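Putting up the visiting preacher: quick tips for host homes

Revival week is coming and half of you have asked me the same things in the hallway. So, all in one place. Written fast between the bake sale and choir practice, forgive the spelling.

Sheets first. Wash them the day before, even if they've been clean in the closet since spring. Closet smell is real. No fabric softener, no scented beads. Plenty of people who travel for a living have learned what makes them sneeze, and they're too polite to tell you.
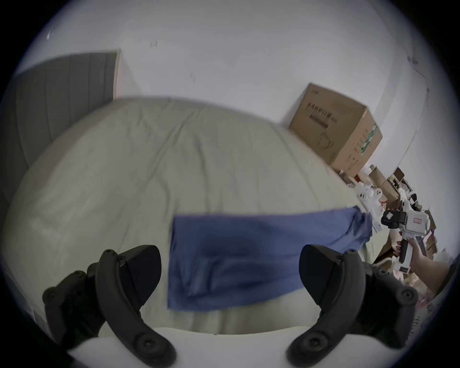
Marlies Wieser
Hospitality coordinator, Varnlow Chapel

Fitted sheet won't stay on? Wet your hands a little, do the far corners first, then the near ones. If the mattress is too deep for the sheet, don't fight it. Call me, we have deep-pocket ones in the linen cupboard, second shelf. Label says QUEEN but one of them is a full. Working on it.

Blankets. Leave one extra at the foot or on a chair. Somebody from down south will be cold in your house. Somebody from up north will be hot. A fan fixes the second one and also covers up the noise of your kids.

Towels: two big, one small, one washcloth per person. Put them ON the bed so they know which ones are theirs. If you hang them in the bathroom they will dry their hands on their shirt all week.

Dark washcloth for ladies who wear makeup. Saves your white ones.

Stains, quick list
Coffee on a dress shirt – cold water from the back side, then dish soap, then wait. Don't iron it till it's gone.
Grape juice (communion or otherwise) – cold water, then white vinegar and a dab of detergent, rinse, repeat.
Candle wax – let it get hard, scrape with a butter knife, then brown paper bag and a warm iron. Move the paper along as it soaks up.
Shoe polish on carpet – rubbing alcohol on a rag, blot. Test behind the door first. Ask me how I know.

Ironing. Preachers iron. Have the board up or at least where they can find it, and check that the iron doesn't spit brown. If it does, fill it half water and half vinegar, let it steam into the sink til it runs clear, then plain water. Some irons say no vinegar in the booklet, so look. Old bath towel on the board if the cover is scorched.

Hangers! Real ones, with a bar for pants. Minimum 6. Wire ones from the cleaners leave bumps in the shoulders. 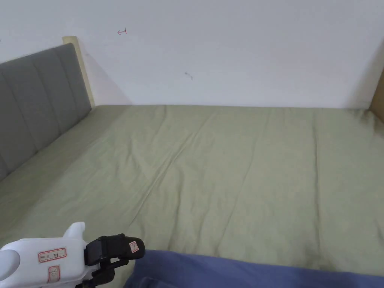 Varnlow, September

A few more after talking to Mahmoud Hamdy, who has slept in more spare rooms than anyone I know. His list, my typing:

A lamp he can reach lying down. Most want to read or go over notes late and then not walk across a strange room in the dark.

A table or desk. Doesn't have to be nice. A card table is fine, with a chair that doesn't wobble. Fold a bit of cardboard under the short leg if it does.

Wifi password written on a card, big letters. Same card: your phone number, what time breakfast is, how the shower works if it's one of the odd ones.

A wastebasket with a bag in it. Everybody forgets.

Quiet before the service. If the meeting is at 7, feed him at 4:30, something light, and leave him be. Eat the real meal after. A roast in the slow cooker on low will wait for you, and so will soup. Pie will also wait.

Snacks in the room: water, crackers, a banana. Nuts only if you've asked about allergies. Please ask about allergies.

Pets. Tell the guest before they come, not when the dog is on them. Vacuum the bed too, use the upholstery thing. Rubber glove, slightly damp, takes the hair off a bedspread faster than any roller.

Musty room: open bowl of baking soda overnight, window cracked in the day. Don't spray anything the same afternoon.

Squeaky bed – tighten the bolts, then rub a candle stub where the slats meet the rail. Takes five minutes, do it before.

Laundry. Offer on the second day. Say "I'm running a dark load at 11, leave anything outside your door." Much easier to say yes to that then to "let me know if you need anything." Check pockets for pens.

When they leave, strip the bed, wash it all hot if the tag allows, and bring back anything borrowed from the church cupboard folded with the label out. Fitted sheets too. Rolled up in a ball doesn't count. If you broke the iron just tell me, there's a spare in the nursery closet.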